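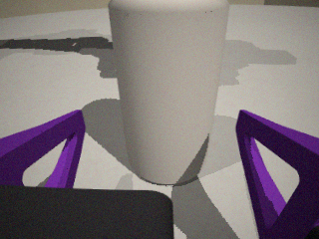 Off-white cup, no label, no handle.

I gave up coffee in July, for reasons that seemed good at the time. My dentist had opinions, my stomach had opinions, and my bank's app had started sorting my spending into little colored wedges, one of which was labeled "Cafes" and was larger than the one labeled "Utilities." I looked at 137 dollars for a single month and decided I was a person who could drink tea.

I am not a person who can drink tea. I can hold tea. I can carry it from room to room until a skin forms on it and then pour it down the sink with a clear conscience. At the end of the first week I had made a great many cups and finished 2 of them, one by accident.

The first few days were a headache with a person attached. I had read that this would happen, and I went in feeling well prepared, the way you feel well prepared for a cold lake. By mid-afternoon on the second day I was lying on the bathroom floor, admiring how cool the tile was and thinking some fairly dark thoughts about my dentist.

After that came the substitutes. The health food store on Walczak Street sells a roasted chicory drink called Kultora, which the woman at the register told me tastes "just like the real thing, but rounder." I don't know what rounder means. It tasted like a campfire somebody had put out with prune juice. I bought the big can, of course, 564 grams, because it was a better deal per ounce (I did not do the math on grams and ounces, I just believed the sticker). It's on top of the fridge now behind the waffle iron, and I expect it to outlive me.

What I missed most turned out to be the errand. I work from home, and for years the walk down the hill to the coffee place in Drununside was the only reason I put on shoes before noon. Without it I became a sort of indoor creature. One morning I walked down anyway, bought a bagel, walked back, and felt like I'd been to a party and stayed in the coat closet.

I lasted until the end of the month. I'd like to report a dramatic relapse, but I was at my sister's place, she handed me a mug at seven in the morning without asking, and I had drunk half of it before I remembered that I had principles. It was instant. It was 100 percent the best thing I have ever put in my mouth.

So I'm back to one a day, small, usually before ten. My dentist has not been informed. The app still shows me the wedge, a thinner one these days, and it has changed the color to a sort of disappointed green. If anyone local wants a nearly full can of chicory, I can leave it on the porch.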